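两双手，一张纸：Prasstead 一间共用工坊里的套准机器人

去 Drotby 工坊的路不好找。从 Prasstead 车站出来，沿着河一直走，走到你开始怀疑自己是不是已经出了镇子，再往左拐进一条卖轮胎和旧家具的小街，工坊的门就夹在两家店中间，门牌是拿激光切的，字母 D 的尾巴烧焦了一小块。我第一次去的时候在门口来回走了两趟，最后还是听见里面有人喊“别动别动别动”，才确定是这儿。

喊话的人是布伦达·汤斯托尔（Brenda Tunstall），她喊的对象是一台机器人。当然，机器人听不见，也没有停，它把一张纸稳稳当当地送到了离目标差一指宽的地方，松开手指，纸飘下来，落在桌边，又滑到地上。布伦达弯腰把纸捡起来，对着灯看了看边角有没有折，然后转过头来问我要不要喝茶。

这台机器人叫 Gál。名字是从一只旧木箱上来的，箱子是布伦达买二手小印刷机时附带的，侧面印着这三个字母，没写是人名还是货名。机器人最早的一批零件就装在那箱子里，大家说“把 Gál 搬过来”，说着说着就成了它的名字。它有两条手臂，都是二手的桌面型机械臂，左边那条比右边那条老，关节处的漆磨掉了不少，转到某个角度会轻轻哼一声。布伦达说她已经能从哼声里听出它今天心情怎么样。我听了一整个下午，没听出来。

做 Gál 的起因，得从版画说起。布伦达印了大半辈子的套色版画，多数是河、桥和鸟，有一组画的是 Prasuvbridge 的旧桥，从清早画到天黑，同一个角度，颜色一层一层往上叠。套色这件事，外行看的是颜色，印的人操心的全是位置。同一张纸要在版上来回好几次，每一次都得落在同一个地方，差一根头发丝，桥栏杆的边上就多出一道黄线。老办法是用定位销，纸边或者纸上的孔靠着销子走，靠准了再放手。年轻时她能一边听收音机一边放纸，现在两只手早上发僵，下午发抖，中间能用的时间一年比一年短。

“我还能刻，”她跟我说，“刻的时候手是压在版上的，有东西托着。放纸不一样，放纸的时候两只手都悬在空中，手里还捏着一张比什么都轻的东西。”

她原先的打算很简单，找个年轻人来帮忙放纸就好。工坊里愿意帮忙的人很多，帮上两回，也都学会了，可是一套印下来要放几百次，谁也不能天天来。去年她那组旧桥要重印一版，算上试印和备份，要放纸 435 次。她把这个数字写在一张便条上，贴在水槽上面，伊薇·奇塔姆（Evie Cheetham）洗杯子的时候看见了，问这是什么，问完就上了心。

伊薇在工坊里的位子靠窗，平时修的是电动轮椅的控制器，也接一些小剧场的活，做会自己开合的幕布、会点头的木偶之类。她说话快，想事情更快，手上永远夹着一支笔，却很少真的写字。那两条机械臂就是她张罗来的，她说从一开始她就知道，麻烦不会出在手臂上。

“手臂很好买，也很好装，难的是告诉它该怎么动。”

头三个月，她用的是最正统的办法：量尺寸，写坐标，一步一步编动作。抬起，平移，下降，松开。每个数字她都核过，每一步单独跑也都对，可是连在一起，碰上真的纸，就全乱了。纸会弯，会吸在下面那张纸上，会被空调吹起一个角。同一刀裁出来的纸，早上和傍晚的脾气就不一样，工坊离河近，到了傍晚纸边会微微翘起来。伊薇给程序加了一条又一条的例外，加到后来，连她自己也说不清某一行是为哪一种翘法写的。

转机出在一次闲聊里（工坊里的事情十有八九是这么来的，大家端着杯子站在炉子边上，话题从谁家漏水一路滑到机器学习）。伊薇抱怨说她写不出布伦达放纸的那个动作，布伦达说我也说不出来，我就是这么放的。说完两个人都停了一下。既然说不出来，也写不出来，那就做给它看。

于是有了后来的那对手持夹爪。原理讲起来并不神秘：人一手握一只夹爪，用它们代替手指去干活，夹爪的开合和移动都记录下来，再拿这些记录去教机器人。妙处在于，人拿的夹爪和机器人手上装的那一对指头是同样的形状，人能用它夹得住的东西，机器人理论上也夹得住；人用它做不到的事，也就别去为难机器人。布伦达第一次试用的时候，花了一整个上午，连一张明信片都没夹起来。她说那感觉像是戴着烤箱手套绣花。

她的抱怨后来成了一份很有用的清单。夹爪太重，重心太靠前，伊薇就改了握把。指头太硬，夹过的纸上留下两道白印子，她就换了一层又一层的垫片。线缆老是扫到桌上的东西，有一次把半管洋红颜料扫进了茶里，之后线就改从手背那侧绕出去。改到后来，握把和原来那副相比，已经没剩下几个相同的零件了，旧零件都收在一只饼干盒里，盒盖上写着“不许扔”。

练习用的台子也换过好几轮。真正的印刷机不能整天占着给机器人上课，版子也经不起指头磕碰，所以得有一套替身。伊薇先用纸板搭了一个，第二天就塌了。接着是密度板，销子插上去，拔两回孔就松。

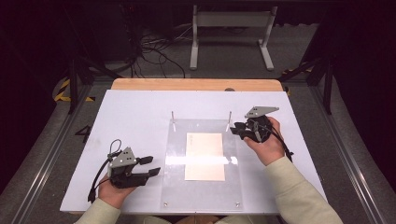 后来她想明白了，练习台最要紧的是每一次都一样。底板一定要平，压板一定要用螺丝拧死，销子一定要直。别的都可以凑合。她在这上头花的工夫比写代码多得多，光是把两根销子调到互相平行就用掉了两个傍晚，布伦达在旁边拿三角尺一遍遍地比，比完了说，你看，印刷匠和工程师其实是一个行当，都是跟直角过不去的人。

透明压板也是反复试出来的一样东西。用亚克力，为的是能看见底下的纸，看得见纸，才知道靠得正不正。可是亚克力有个脾气，它反光，头顶的灯往上一照，就是白晃晃的一条，人眼自己会绕过去，摄像头不会。伊薇为此试过砂磨，试过贴膜，试过把灯挪开。磨过的板子倒是不反光了，也看不清纸了；贴膜用两天就起泡；灯一挪，布伦达说她像是在地窖里干活。最后她们决定由着它反光，只是在录动作的时候，今天开这盏灯，明天开那盏灯，让 Gál 在各种光底下都看过一遍。伊薇说这叫让它见世面。

见世面是一件很磨人的事。教机器人放纸，一次示范是不够的，十次也不够。她们定下的第一个目标是 100 次，每次都从头来：夹住，提起，送到销子跟前，靠上，放平，松手，再把一切恢复原样。我自告奋勇试了几次，握着那对夹爪，后背不一会儿就酸了。你会发现自己平时根本没有“拿”过一张纸，手指和纸之间有那么多小动作，搓一下，抖一下，用小指头在下面垫一下，换成两片只会开合的指头，这些统统都没有了，你得重新学会怎么跟一张纸商量。我弄皱了三张，布伦达一声没吭，把它们抚平了，说可以拿去试墨。

录到第 64 次的时候，出过一件让大家丧气的事。那天下午伊薇回看记录，发现从某一次开始，左手夹爪的开合读数一直偏着，指头明明已经合拢，数据里还张着一条缝。查下来是一个小小的固定螺钉松了，传感器跟着歪了。到底从哪一次开始歪的，谁也说不准，只好把那一批全部丢掉。伊薇在窗边坐了很久，笔在手指间转来转去。布伦达去街角买了一袋热的葡萄干面包，回来放在她手边，什么也没提，自己戴上老花镜，把台子上的纸换了一张新的。

现在她们每次开工之前都会先做一遍检查，夹爪张到最大，合到最小，各做三回，屏幕上的曲线对上了才开始。伊薇把这道手续叫“刷牙”。我在的那几天，无论多晚到，无论外面下多大的雨，她们都要先刷了牙再干别的。

我问过布伦达，坐在那里一遍遍地重复同一个动作，会不会闷。她想了想，说印版画的人大概是世界上最不怕重复的一类人。她还说了一件我没有料到的事：教 Gál 的这段日子，她对自己的手反而多了许多了解。比方说，她一直以为自己放纸是两只手同时放的，看了记录才知道，她的左手总要先到一点点，先靠住左边的销子，右手才慢慢跟过来，像关一扇门那样把纸关上。她做了几十年，从来不知道有先后。伊薇也不知道，所以她当初写的那些程序里，两只手全是一起落下去的。

Gál 学会了这个先后。最早看出来的是伊薇，那天傍晚机器人在台子上自己跑，左臂先下，停了一停，右臂才过来，哼的那一声刚好卡在中间。伊薇转头去看布伦达，布伦达正在洗刷子，背对着她们，错过了。后来当然又放了很多遍给她看，她每看一遍都要笑，说这臭小子连我的毛病也学去了。

毛病的确也学去了不少。布伦达在放纸之前习惯把纸提得很高，高过销子一大截，她说是年轻时师傅教的，怕纸边蹭到油墨。练习台上没有油墨，提那么高毫无必要，可机器人照样提得老高，在空中还要犹豫片刻才往下走。伊薇曾经想把这一段剪掉，剪掉以后动作倒是快了，靠不准的次数却多了起来。她猜那片刻的犹豫里，摄像头多看了纸几眼。也许是，也许只是凑巧，她没有工夫去证明，就又把那一段接了回去。

到我动笔的时候，Gál 的成绩是这样的：最近一轮测试，连着放 42 张，伊薇坐在旁边记，布伦达拿着放大镜看，有几张靠得很漂亮，漂亮到布伦达在背面签了个小小的“好”字；也有几张歪得离谱，其中一张不知怎么的竖着立在两根销子之间，立了好一会儿才倒。我问到底成了几张，伊薇把本子合上了，说等不好意思给人看的那几次变少一点再告诉你。我答应了，所以这里也不写。

花了多少钱，这个倒是可以问。她们没有申请过任何资助，两条手臂是从一家关门的包装厂低价收来的，夹爪的外壳在工坊自己的打印机上打，坏了就再打一副。最贵的开销居然是纸。布伦达坚持练习也要用好纸，她说你让它在复印纸上学，它就只会放复印纸。好纸有分量，有纹路，有弹性，靠到销子上的时候手里会有一点点回力，那一点回力就是她要教的东西。伊薇起初觉得这是老派人的讲究，夹爪又没有触觉，回什么力呢。后来换过几种纸做比较，厚纸录出来的动作确实顺得多，她便不再提省纸的事了，只是会把用旧的练习纸裁成小条，拿来当书签送人。我也得了一条，浅浅的颜色，一头有两个夹过的印子。

工坊里别的人对 Gál 的态度各有不同。做琴的那位嫌它哼得不在调上。两个做模型船的中学生每天放学都来，蹲在桌边看，看完了问能不能教它粘桅杆，伊薇说等它先学会放纸，他们就每天问一遍学会了没有。还有一位来修自行车的老太太，看了半天，跟布伦达说，你教它这么多遍，够你自己印两套了。布伦达说可不是嘛。

这句话我后来也认真问过她。做一个帮手花去的时间，远远多过它目前能省下的时间，值不值得？她没有马上回答，带我去看她晾在后墙绳子上的一排试印。那组旧桥的新版她没有等 Gál，已经自己动手开始印了，一天印几张，手好的时候多印一张。清早的那幅刚上到第三层颜色，桥洞底下的水还是灰的，缺着最后一层薄薄的绿。她指给我看桥栏杆的边缘，有一张干净利落，有一张露着一线黄。

“这张是我上午印的，这张是下午印的，”她说，“我想把下午要回来。”

她接下来要刻的那块版已经裁好了，靠在水槽边，上头用铅笔打了淡淡的稿子，是 Drotby 的窗口，窗外有河。这组打算印五色，她准备头两色自己放，后面三色交给 Gál，假如它那时候准备好了的话。伊薇听见了，从窗边喊过来，说五色太多，先三色。布伦达说四色。两个人隔着半间屋子讲价，讲到水开了也没有讲定。

六月里工坊有一次开放日，Gál 会在那天当着外人的面放纸，放的是一张小小的单色画，印好了可以带走。伊薇正在给它做一个新底座，好把它从平时的位子挪到靠门的地方去，底座的一条腿短了一点，她下午拿着锉刀在磨另外三条。布伦达说垫张纸不就行了，说着便从练习纸里抽了一张，对折，再对折，蹲下去塞在了那条短腿底下。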